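From the Workroom: Can It Fold a Towel Yet?

Every June, when I start putting this newsletter together, somebody writes in to ask whether a machine can take over the chores. This year the letter came from a reader in Mornau who has been running a guesthouse for most of her life and would very much like to be done with folding. So I called my old friend Nives Bortolotti, who spent years on the packing floor at Tannous before she moved over to the robotics side at Femside, and we talked until my coffee went cold (twice, if I'm telling the whole story).

Her answer was a kind no. A machine can fold a towel if the towel is laid out the way it likes and you aren't in a hurry. Hand it a basket straight off the line, with a sock stuck inside a pillowcase, and you'll be standing there helping it. She said the shop floor has the same trouble. At Tannous they had a bin of mixed fittings that a new hire could sort before lunch on the first day, and in her time there they never found an arm that could be left alone with it.

What she's hopeful about is the dull stuff in between, the pushing and gathering and putting back. Think of how much of a day goes into that! Clearing crumbs to the side of a counter, nudging all the mugs to one end of the shelf, sliding the toys into a heap so you can get the vacuum through. Her group at Femside has a project called Ino that works on just this, and they practice with children's sort of shapes before they go anywhere near a real kitchen. You tell the arm something like "move the yellow heart over by the red star," and it has to know which piece you mean and get it there without plowing through its neighbors. That last part is harder than it sounds, as anyone who has reached for the back of a full refrigerator will know.

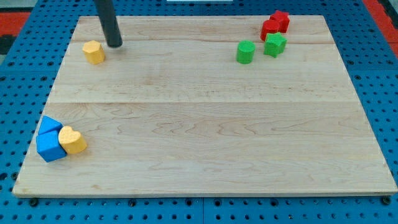

What It Means for the Rest of Us

I asked Nives what she'd tell our reader with the guesthouse. She said to keep the good folding table and maybe look again in a few years, and that she still folds her own towels, in thirds, the way her mother did. If you have a chore you'd hand over tomorrow, write and tell me which one. I'll pass the letters along to her, and we'll print a few of them next time if there's room after the recipes.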